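Setting a Single Place at a Shared Table
Flarno House Guides - Dining and Common Rooms
Last revised 17 February 2021

This guide describes how a single place is set and cleared at the tables in Flarno residences. It applies to all light wood tables, including the small tables in the Skidau and Naidu rooms. Residents and staff are asked to follow the same order so that a table may be left by one person and used by the next without further work.

Before you begin

Wash and dry your hands. Wipe the tabletop with a damp cloth, following the direction of the grain, and go over it again with a dry one. Standing water should not be left near a cable opening. Trison cleaning cloths are kept in the drawer under the sink and should be returned to the laundry bin after use.

Setting the place

1. Lay the placemat flat, with one short side close to the edge where the diner will sit. Smooth it from the center outward. Striped placemats show a crooked placement more readily than plain ones, so check the stripes against the side of the table.

2. Set the plate on the placemat and leave room around it for the cutlery.

3. Take the cutlery from the utensil basket one piece at a time. Hold each piece by the handle. Knives are taken out first and set down before anything else is picked up.

4. Place the fork to the left of the plate and the knife to the right, with the cutting edge toward the plate. A spoon, if needed, goes to the right of the knife.

5. Move the basket away from the placemat. It should stand where it can be reached without leaning over the plate.

Clearing the place

Cutlery is removed before the plate. Washed and dried pieces go back into the basket with the handles up, and the basket remains on the table between meals. Allow 30 minutes after washing before placing wood-handled pieces in the basket - handles that are put away damp will discolor.

Place setting in progress, and the surface of a wood table: 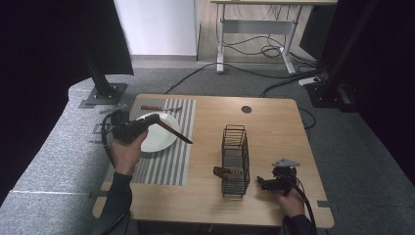
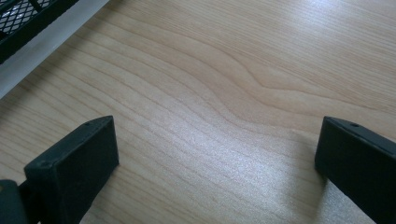
Care of the tabletop

Hot dishes must be placed on a trivet. Scouring pads and undiluted cleaners are not permitted on any wood surface. Scratches and raised edges should be reported to the house office by the end of the day on which they are noticed. Tables are inspected each August, and those in need of repair are taken out of use until the work is complete.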